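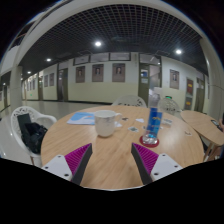 Priya Achterberg wrote to say that the grip pads were the first thing she would ask about before ordering, as her last hand-held gripper wore smooth in a month and the maker sold no spares. Pads for the Flanach are sold separately, in pairs, and are held in stock.

Flanach hand-held gripper
Made by Dimura

The Flanach is a two-finger gripper carried in the hand, with its own camera looking out over the fingertips. It is used to record everyday handling tasks - picking up a mug, moving a bottle, sorting cards on a table - without taking a robot to the site. Each finger has a white base block, a ribbed magenta pad and a dark grey angled tip.

Weight: 585 g
Finger stroke: 10 cm
Warranty: 19 months
Price: £283, fingers and one set of pads included

The wide lens takes in a good deal of the room as well as the table. Check the first recording for glare if you work on a polished floor or under bright ceiling lights. A mask covers the lower part of the picture around the fingers and can be changed in the settings.

Orders placed now go out in November. The carry case is extra.

Related items
Flanach spare grip pads, pair
Flanach fingertips, dark grey
Ojeda wrist strap
Hesesa carry case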